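**Drying the kids' cutlery, towel or straight in the holder?**

**plikitz_fan** · Sat 8 April
ok so dumb argument in our house. I lay everything out on a towel first, THEN it goes in the yellow holder. Frog knife, spoons, chopsticks, all of it. Husband says pointless, holder has holes, thats what the holes are for
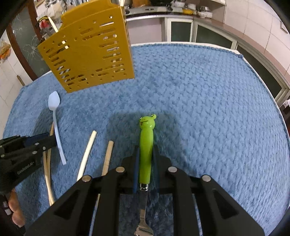 He also puts blades up. Blades UP. With a 5 year old around. Anyway who's right

**Marcus Mbeki**
Him, sorry. Not on the blades. But a towel that nubby just stays damp, then your chopsticks sit in it. Straight in the holder, by the window, done.

**karppinen711**
Disagree. Wood needs to lie flat. Had a set from Dallmont go black at the bottom ends after one August standing in a caddy. Towel for wood, holder for plastic and metal

**Marcus Mbeki**
Black ends = holder never got washed. Bet there was gunk in the bottom.

**karppinen711**
...there was a little gunk

**Amos Achterberg**
Do both? Ours has the same frog handles, they're chunky and hog the whole caddy so half of it ends up on the mat regardless. Fork and knife flat, chopsticks standing, fat ends down. Plastic spoons whereever. Swap the mat every 2 days or it smells. 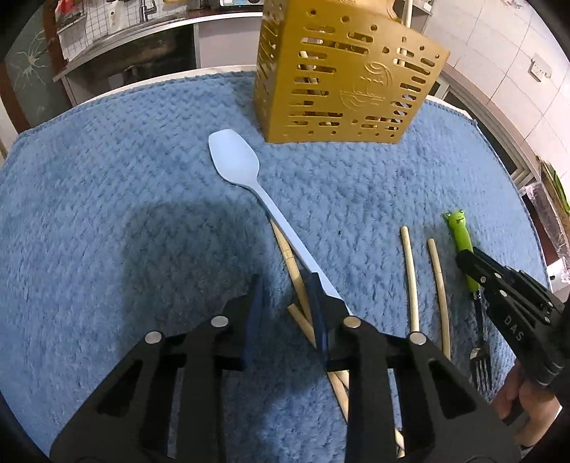
Page 2 of 5

**plikitz_fan**
Fat ends down, never tried that. The holder with the little boat on it is pretty deep so they'd fit

**davow_dan**
why not just wipe them with a dish towel and put them in the drawer. takes a minute

**karppinen711**
Dan has no kids lol

**plikitz_fan**
Told him about the gunk thing, he's washing the holder now. Towel stays tho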